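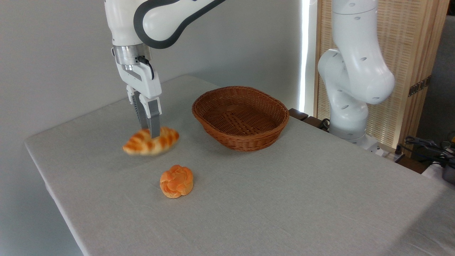 A braided pastry above the light grey cloth, Manside kitchen.

About us

Welcome, and thank you for stopping by to find out a bit more about who we are. Manside is a small baking school on the edge of Hulport, up the hill from the old harbour, and we teach people of all sorts to make bread, buns and pastry they can be proud to put on their own table. Some of our learners have never weighed out flour in their lives. Others have been baking for decades and simply want to get to the bottom of why their croissants leak butter all over the tray (it is nearly always the temperature of the kitchen, but do come along and we'll have a proper look together).

The school was started by Chae-won Bang, who had spent a good many years working nights in other people's bakeries and found that the part she liked best was showing the new starters how to shape a loaf. She began with Saturday-job teenagers and a borrowed oven at the back of the Baek tea rooms, and when the tea rooms closed she took on the lease, knocked through into the store room and hung up a sign. A few of those first teenagers still drop in, one or two of them with children of their own now, and there is always a bun going spare.

We keep our classes small, with never more than six people at a time, so that everybody gets a place at the table and plenty of help when the dough sticks. Courses run for six weeks, one evening a week, and begin with plain white tin loaves before moving on to enriched doughs, plaits, laminated pastry and, for those who catch the bug, sourdough. If you can't manage a full course we also hold shorter morning sessions through the year, and our July fruit tart morning has become such a favourite that we now run it twice.

Over the years we have been asked many times whether we would grow, or open a second kitchen, and the answer has always been that we would rather like to stay as we are. We did take on the Prirside village hall for a winter, which was great fun and very cold, and we still go over there to run the bread stall at the summer fair. But home is the kitchen in Hulport, with its uneven floor and the big window that steams up the moment the first tray goes in.

Our flour comes from a mill a short drive inland, and our eggs from a farm two fields beyond it. We use real butter, and lots of it! If you have an allergy or there's something you'd prefer not to eat, please tell us when you book and we will do our very best to work round it, although we can't promise a kitchen free from nuts or gluten.

You don't need to bring anything except an apron and a tin or box to carry your baking home. The door opens at half past six for evening classes and the kettle goes on straight away, so do come a little early if you'd like a cup of tea and a chat before we start. The number 52 bus stops at the bottom of the hill, and there is parking behind the chapel.

Gift vouchers can be bought at the counter or by post.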